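Gripper swap, round two

So the Mandent fingers are off and the padded ones are on. Took 5 minutes, would of been 2 if I hadn't dropped a screw under the bench. Again.

Quick notes before I forget. Mandent - good on boxes, hopeless on anything soft, kept skidding. Also loud. The Heo set is still in the post, so no verdict there. Controller is the same Drodley one as January, same settings, didn't touch a thing. Wanted it fair.

Run 147 is where I stopped tweaking the closing speed. Slower is better. Boring but there you go.

Padded fingers are long and fat and I was worried they'd be too clumsy for drawer work. Wrapped them in off-white stuff with grey tape around the lower bit, ugly as anything. Crinkly snack bags are my favourite test now, and you can see the tips pressed right onto one, with slippers and paper plates crowding in behind and beside it. More tommorow.

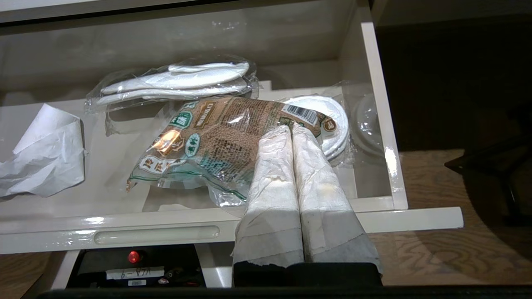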